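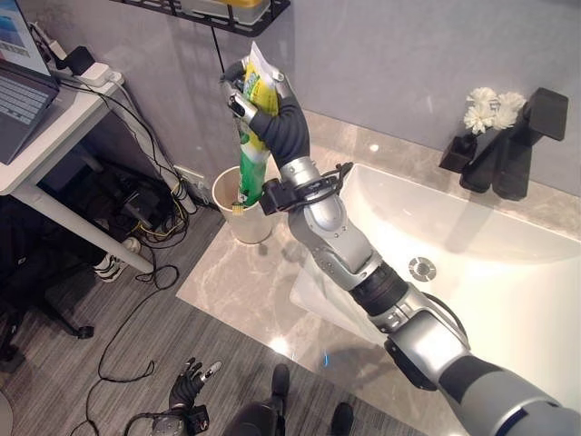
Basin corner in the Rumik flat, with the toothpaste and brush in their paper cup.

Hello again to everyone at the Kovalchuk fund, and thank you for your patience with this one. It covers April up to 28th August, so it's a long stretch, and I've put the rooms first and the money second because I know which bit you read over lunch!

The washroom at Rumik is the part I'm happiest with. When we took the flat on it had a cracked pedestal basin and no surface to put anything down on, and people coming in for the home skills sessions were balancing soap on the windowsill. Now there's a pale marble-look counter with a proper white basin sitting on top, a tall black tap, and a wire shelf up on the wall for whatever needs to be off the counter. I added the vase of artificial flowers myself (not from your grant, I promise). It does make the place feel like somebody's home, and that was the whole idea back when we wrote the bid.

Toothbrush and toothpaste live in a plain paper cup in the back corner, by the wall. I'd ordered ceramic tumblers from Zillero, 48 of them for all the sites together, and they still haven't turned up. Paper cups are cheap and they'll do for now, though I'd like something heavier before winter because they go soft at the bottom after a week or two of splashing.

Pale surfaces were a bit of a debate. A few people at Tultach worried they'd show every mark, and they do, but that's rather handy when the session is about wiping down.

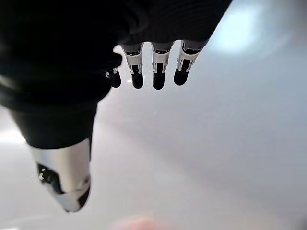 Laundry and floors

The old twin tub has gone and we've got a front loader in its place, silver-grey, with one big round knob and a display at the right-hand end. Everyone gets on with the knob straight away. The detergent drawer is another matter, and I've started a little sheet on which compartment is which.

The floor is the grey striped wood-look stuff we agreed on, with a thin black skirting. Sweeping into the corners needs more practice, mine included.
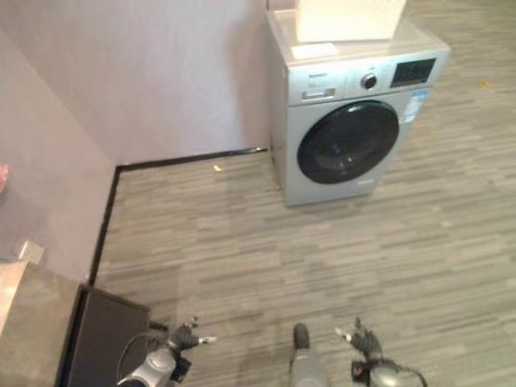
The washing machine in its place against the wall, Rumik.

Now the money. We've spent 1,659 pounds since the last report, with 600 of that going on the washing machine and its fitting. I've kept back around 90 for the tumblers and a laundry basket. Receipts are in the blue folder at Tultach if you'd like copies, and I can scan them whenever suits.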